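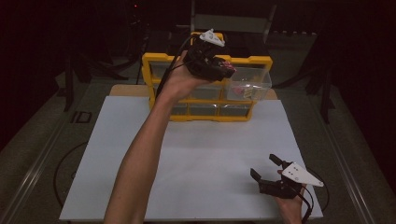
Right, lane detection, week whatever. I've been trying to get the Zestent kit car to follow the tape on my hall floor and it has decided that the skirting board is also tape. Every time. It hugs the wall like it's frightened of the middle. My way of keeping track of what I change is one compartment per idea, like a yellow organiser with clear drawers, except mine is a folder of config files and I always leave one drawer pulled out and forget which. Last night that was the saturation file, so I spent an hour tuning numbers the node wasn't even reading.

So, lesson one for me: print the path of the config at startup. I've added it now, one line, should have been there since December.

Second thing. I had the colour thresholds in RGB because that's what the old Podotetti tutorial does. Moved over to HSV and the white line got much easier to pick out, but the yellow went to pieces as soon as the hall light came on. Warm bulb, cream paint, everything's a bit yellow in my house – including the cat's bowl, which the car now regards as a dashed centre line.

Ilse Jacobs replied to my moaning yesterday and told me to crop before doing anything clever. She's right. I was running the whole picture through the filter, ceiling lamp and all. Threw away the top half and the false lines dropped off straight away, plus the Pi stopped getting so hot.
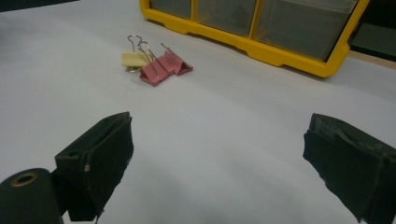 Binder clips, one of them cream.

Back to it. After the crop I had a go at the blur. I'd been using a 5 by 5 kernel and it was eating the thin tape at the far end of the hall. Took it off completely for a bit and got speckle everywhere, so it's back on but only for the white channel. Feels like a bodge. Works though.

Frame rate, as somebody asked: 26 a second with nothing else running, 16 when the debug view is open. If you're testing steering with the debug window up, you're testing a slower car! I did this for ages and kept turning the gain up to make up for it, then shut the window and watched it shoot off into the shoe rack.

Also tried the Smits line follower node, because a couple of you swear by it. It's tidy and the readme is lovely, but it wants the camera topic under a name I don't use, and the remap in the launch file did nothing at all. Turned out I'd put a slash in front of one name and left it off the other. Forty minutes of my evening, gone.

Once it was actually getting pictures it drove the straight bit better than mine does. Corners, no. It loses the inside line and then just sort of waits. I might steal how it averages the last few line positions and keep my own corner code, ugly as it is.

Does anyone have a decent way of recording a run and playing it back at the right speed? I've got a bag file with 2000 images in it and when I play it the timestamps are all over the place, so the steering node thinks everything is ancient and throws it out. I know there's a sim time setting. I've set it. I think I've set it in one terminal and not the other, knowing me.

Next job is the Rolletti wheels, which came this morning. The old ones slip on the laminate and I've been blaming the software for half of that. Will post numbers when they're on, if the grub screws fit.

Oh, and the skirting board is still winning, by the way. Going to try masking off the left edge tomorrow, or moving the tape.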